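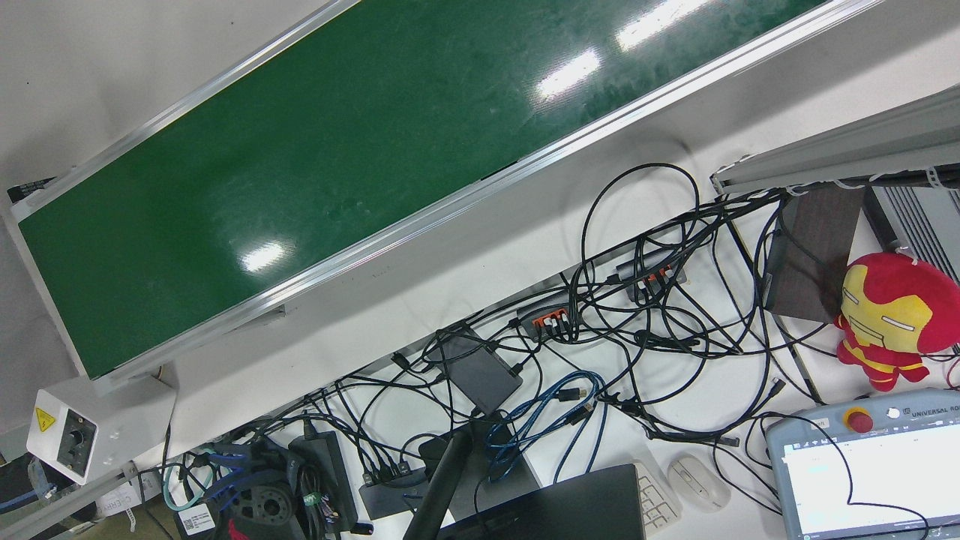 Print this article | E-mail this article

Benchtop belt conveyor

A benchtop belt conveyor is a small conveyor made to sit on a table. It has a flat belt running in a loop over two rollers, a metal rail down each long side, and a motor somewhere near one end. You'll also hear tabletop conveyor, mini conveyor, or just "the belt," which is what I call mine. I've been writing up small workshop equipment for this site for a while now, and I have to admit this is my favorite entry so far (I really do love these things!).

How it's put together

The side rails are very often aluminum, because it's light and easy to bolt things to. Green is the color you see most on the belt itself, usually PVC or polyurethane over a woven backing, and a glossy one will pick up scuffs and scratches pretty quickly. They don't matter much. Glare matters more than you'd think if you're sorting small shiny parts by eye, and I know people who will only buy matte belts for that reason.

One roller is driven and the other, the tail roller, just turns along with it. The tail roller normally has a tension screw on each side. Turn one more than the other and the belt creeps sideways until it rubs - my first Grollau did this for a whole September before I worked out which screw to touch.

Speed control

Small models mostly have a box at one end with a rotary knob on it, and often a yellow triangle warning you about the electricity inside. Take the triangle seriously and unplug before you open anything. The knob rarely has real units. On my Wuteck I taped a paper scale around it and timed a bottle cap down the belt, and the top setting came out at roughly 167 millimeters a second. Plenty for packing seed envelopes, which is what I do with it!

Cables

A conveyor needs one power cord, and yet the table under it is where every other cable in the room ends up. Power bricks, USB hubs, network cables, all looped over each other until you can't tell what feeds what. Adaeze Ekpo, who taught me most of this at the Vitbridge tool library, labels both ends of every lead and hangs the hubs under the rail with ties. I've managed the labels. The main thing is to keep anything loose away from the rollers, as a cable that gets pulled in can take a hub or a plug along with it.

Cleaning

Wipe the belt with a damp cloth and a drop of dish soap, with the power off, moving it along by hand if the motor allows it. Skip solvents - they can harden some belts. Crumbs and grit collect under the return side, so run a soft brush along there too.

See also: Roller table; Rashti feeder; Cable tray

We use cookies to remember your settings. Accept | Manage preferences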